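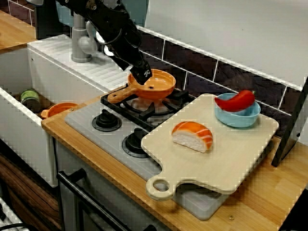 Why Does a Cooker Have Legs for Your Pan?

A kitchen explainer by Dineo Baloyi

Stand in front of a gas hob (with a grown-up, and with everything switched off) and look at the black metal thing on top. It looks like a spider that has lain on its back and given up. Grown-ups call it a pan support, or a grate, or "that thing I have to scrub". Lots of toy kitchens have one too, with chunky prongs pointing in towards the middle, and toy makers would not bother copying it if it didn't matter to the look of the thing.

So what is it for?

Fire needs air. If you put a frying pan flat down on top of a gas flame, the flame would have nowhere to go and very little air to breathe, and it would sulk and go out. The prongs hold the pan up a little way, so air can get in at the sides and the flames can spread out underneath. They also stop the pan sliding about, which matters when the pan has your tea in it.

Why is a frying pan so shallow?

Because of steam. Food is full of water, even food that doesn't look it. When an egg or a slice of courgette gets hot, some of that water turns to steam and wants to leave. In a deep pot the steam hangs about and makes everything soggy. A shallow pan lets it escape. Low sides also let you get a spatula under a pancake without bending your wrist into a shape wrists don't like.

The raised rim is there to keep the food in. It does its best.

And the long handle?

Heat travels along metal, getting weaker the further it goes. A long handle keeps your fingers a decent distance from the hot part. Many handles are also made of something heat doesn't travel through very well. Your toy pan may be orange all over, handle and everything, and you can hold it wherever you please. Don't try that with the real one.

Cooks have a rule: turn the handle so it doesn't stick out over the front edge of the cooker. A handle poking out into the room will be caught by a sleeve sooner or later, and then the floor gets the omelette. Try parking your toy pan properly every time. It is a dull habit and it will serve you well for the next 60 years.

What do the knobs do?

On a real gas hob, each knob opens a little tap inside a pipe. Turn it one way and more gas comes through. Turn it back and less does. On a toy hob the knobs do whatever you say they do, and my nephew Ikhsan Osman insists that his toy oven goes up to 400 degrees, which would turn a fish finger into a small piece of coal.

Is a chopping board just a plank?

Nearly. A good one is smooth, so that it can be wiped clean, but softer than a knife, so that the knife stays sharp. If you chopped on stone the knife would be blunt in no time, and the noise would be horrid. Some boards have a handle with a hole through it. You can hook a finger in to carry the board, or hang it up on the wall and feel like a person who owns a farmhouse.

A board does its job best on a worktop. In a toy kitchen it may spend its life half on the hob, with a piece of sushi in the middle of it. In a real kitchen, hobs and wooden boards should be kept well apart.

Does sushi go in the pan?

Usually it doesn't go anywhere near one. The sort with a slice of orange salmon lying over a lump of rice is called nigiri. The rice is cooked, then mixed with a bit of vinegar. The fish is often raw, and has been chosen and stored very carefully by somebody who knows what they are doing. The pale stripes you see across salmon are lines between the layers of muscle. Toy makers like to paint those on, and quite right too.

What about the chilli?

A chilli pepper isn't hot in the way a hob is hot. It contains something called capsaicin (say cap-SAY-sin), which tricks your mouth into telling your brain that it is on fire. Your brain believes this at once. Water won't help much. Milk or yoghurt will. A plastic chilli balanced on a bowl is perfectly safe, although it tastes of plastic.

Something to try

Take three things from your toy kitchen and find the real ones at home. Ask which parts are the same shape, and which parts the toy maker left out. Then ask whoever does the scrubbing what they think of the grate.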